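Notebook — hand-held gripper pair, upkeep and setup
November

Started 8:40. Pair 2 is back on the bench after Zsolt wrote "left one feels lazy" on the tag and nothing else. I have asked people to put numbers on these tags. Which finger, what opening, what object, what time of day. "Lazy" could be friction in the slide, a tired return spring, the pad glue letting go, or Zsolt.

Before taking anything apart I ran both grippers through the open/close check. Full stroke and back, 200 cycles each, reading the opening from the encoder and checking it against the gauge block every so often. Right one: fine, returns to the same place within what I can measure. Left one: fine for the first stretch, then it starts stopping short on the way back out. A millimeter, then a bit more. Let it sit while I had coffee and the error went away. So it does exist, which I had half expected it not to.

Tibor's theory is grease. He says the Brudora grease we switched to in the spring goes stiff. I don't believe this and told him so. Both grippers got the same tube and only one of them misbehaves. He says the left one got more. Possibly. I opened it up to look and there was a fat bead of it at the back of the slide, with lint in it, so he gets half a point. Cleaned the rail down to bare metal, one thin wipe of the same grease, closed it up. Another 200 cycles. Better, but the short stop is still there toward the end.

Next the finger linkage. The pin on the outer joint has play you can feel with a thumbnail. The log says the left gripper has 1,115 recorded episodes since the last rebuild and the right one has 270, because the right one's shell was replaced in the summer and the linkage went with it. I would not have called them a matched pair if anybody had asked. Enikő keeps the sheet and had them both down under the same rebuild date. She has fixed that now.

Replaced the pin and both bushings. The bushings in the drawer marked "Zurkis, new" are not all the same: two of the six were loose on the new pin before they had done any work at all. Put those in a bag with a note. Somebody should measure the rest before we use them, and I'd like it not to be me.

11:30. Reassembled. Cycle check clean on both. I don't trust the cycle check much, since the gripper is closing on air or on the block, and neither of those bends, slips or catches on anything. What people do with these in the houses is tidy up. Gergely wants the acceptance test to stay as it is, so that the numbers compare with last year's. I see the point of that, but a number that compares nicely and misses the fault isn't much use to me. We agreed to keep the old test and add soft and awkward stuff after it: netting, thin plastic, string, paper. 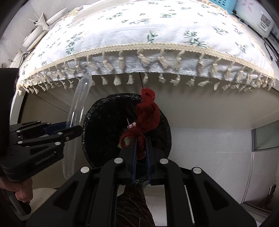
My worry with netting is the finger edges. Mesh goes into any gap it can find, and if a pad has lifted even slightly at the corner, the strands get under it and the thing won't let go when the fingers open. Then the operator shakes it, and the shaking goes into the data as if it were part of the job. Ayman says he can filter those out. He said the same about the episodes with the loose camera bracket, and I was still finding them a month later.

Clear packaging is the other one. Stiff enough to push back, smooth enough to creep. If the return stroke is short you might never notice on a mesh bag, but on a wide piece of plastic the fingers have to open properly to get around it in the first place. That would fit "lazy" better than anything Tibor or I came up with this morning. Asked Zsolt. He says yes, maybe, he thinks it was something wide. Please write it on the tag.

Pads: left inner had lifted at one corner, just enough to get a sheet of paper under. Peeled it, cleaned off the old adhesive with alcohol, put on a new one and clamped it. Right pads left alone. The Gulyás adhesive claims full strength in an hour. I am giving it until tomorrow.

Screws: went over all the shell screws on both bodies by hand. Two on the left turned more than they should have. Marked them with paint pen so we can see if they move again. Gergely wants thread locker on all of them. Not on these shells — last time we did that, an insert came out with the screw and we lost a whole body.

Camera mount: no play. Lens wiped. Focus looks the same as it did before, though I only checked by eye against the printed target. Did not redo calibration, as the mount never came off. If Ayman sees the reprojection error go up, it's my fault and I'll redo it.

Open items:
Measure the remaining Zurkis bushings (Enikő offered).
Repeat the left return check with the new pad, cold, first thing in the morning before anyone has handled it.
Run the soft-object list with both grippers. Zsolt to do it, since he felt the fault in the first place. Up to 156 grasps, stop early if it shows.
Evik logging script still writes the same pair number for both halves. Needs a left/right field.

I have the left one down as "repaired, cause not confirmed." Tibor wanted to write "repaired, grease." He can write that in his own notebook.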